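# Le tétras de Gastilberg, au petit matin

14 novembre 2019

Quatre heures de marche depuis Steinbach, dans le noir, la neige qui croûte et casse une fois sur deux. Pas de lampe passé le dernier chalet, c'est la règle. Les tétras n'aiment pas ça et l'hiver ils n'ont rien à gaspiller.

Car c'est toute l'affaire. Le grand tétras vit de peu : des aiguilles de pin, du sapin à défaut, une nourriture pauvre qu'il digère lentement, perché des heures sans bouger. Un envol de trop en février, et ce sont des réserves qui partent. Deux, trois dérangements dans la même journée... l'oiseau ne meurt pas forcément, mais la poule arrivera maigre au printemps, et la ponte s'en ressentira.

Le massif de Gastilberg en abritait 200 dans les années fastes, d'après les vieux carnets de chasse gardés à la mairie de Steinbach. Au dernier comptage : 55. Chiffre à prendre avec des pincettes, on compte surtout les coqs, sur les places de chant, et les poules passent au travers.

Alors pourquoi ? Un peu de tout. La forêt s'est refermée côté Brimer, plantations serrées, plus un rayon au sol, donc plus de myrtille. Or sans myrtille, pas de chenilles, et sans chenilles les poussins ne passent pas les premières semaines. Ajoutez les juins pourris, froids et mouillés, qui vous vident une nichée en deux nuits. Le renard, la martre. Et les raquettes, bien sûr, qui vont maintenant partout.

Sur le versant de Gareslow, on a rouvert. Des trouées irrégulières, de vieux pins laissés debout avec leurs grosses branches basses, environ 40 hectares repris petit à petit. La myrtille est revenue vite, à hauteur de genou par endroits. Les clôtures à cerfs ont été démontées aussi : un tétras lancé à pleine vitesse entre les troncs ne voit pas le grillage. On en retrouvait au pied, le cou brisé.

Les résultats, eux, traînent. Quelques crottes sous un pin, cylindriques, verdâtres, bourrées de fibres. Une plume. Des traces en ligne dans la poudreuse, trois doigts larges et frangés, puis plus rien, l'empreinte des ailes de chaque coté.

À Brimer, les forestiers regardent ça de loin. Le bois serré rapporte, la clairière moins. On discute d'une zone de quiétude à cheval sur les deux versants, fermée de décembre à juin, hors pistes balisées. Les loueurs de raquettes sont contre, les chasseurs plutôt pour, ce qui en étonne certains.

Redescente par le vallon, jour levé, vent d'est. Pas vu un seul oiseau. Entendu un, peut être, un claquement lourd dans les branches au-dessus de la source. On reviendra au printemps, de loin et à la longue-vue.

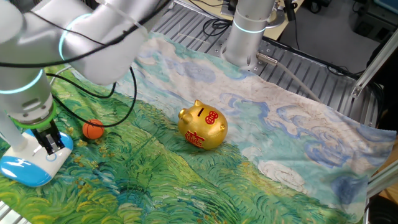 Bras robotisé blanc et pince à collier vert, au-dessus d'un tapis en tissu imprimé.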